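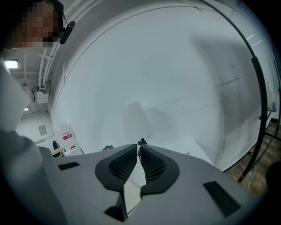 Setting Up and Looking After the Hand-Held Gripper
Project report, Sowerby Technical School, automation course
Written by Ulises Carhuamaca. Group members: Marleny Rivadeneyra, Edith Taipe. Supervisor: Wilmer Guzmán

1. Purpose of the work

Our group was given the hand-held gripper of the laboratory and the white work area that belongs to it. The task was to prepare both for the recordings in February and to write down the steps, so that the next group can repeat them. The gripper had been in storage since the summer and its closing was no longer even.

2. The gripper

The body is of light grey plastic. At the front there are two black fingertip pads, side by side and turned towards each other. The inner surface of each pad is recessed and has a texture like a small grid. This texture holds the object, and it also collects dust, which was our first problem. In the first trial a small part slipped from the pads on 7 of 8 attempts.

3. Cleaning the pads

We brushed the grid with a soft dry brush, always from the base to the tip. After this we wiped the rims with a damp cloth and left the pads open overnight. Edith proposed alcohol, but Mr Guzmán did not permit it until we know the material of the pads. We have written to the supplier, Tekier, and at the moment of writing we have no answer.

4. Alignment

The tips must meet at the same height. In our gripper the left one arrived a little earlier than the right one. We loosened the two screws of the right finger, closed the gripper slowly by hand on a strip of paper, and tightened the screws again. If the paper can be pulled out on one side only, the work must be repeated. We repeated it three times. The mistake in the first two was mine, because I tightened one screw fully before I touched the other.

5. The work area

The white surface is curved and has a black rail along its outer side. There are grey smudges and scuffs on it, and some thin streaks. We tried to remove them with water and a little soap. The smudges became lighter but the scuffs stayed, and we did not rub harder for fear of making the surface shiny. Cables should lie on the outside, on the wooden floor, and not cross the place where the operator stands.

6. Result and open points

After the alignment the same small part slipped on 2 of 8 attempts. The screws should be checked every week, and the pads brushed before each session. The maker gives 4,000 closings as the limit for one pair of pads, but our gripper has no counter, so Marleny has started a paper list. It hangs inside the door of the tool cupboard, and the spare screws are in the drawer under it.

January 16, 2022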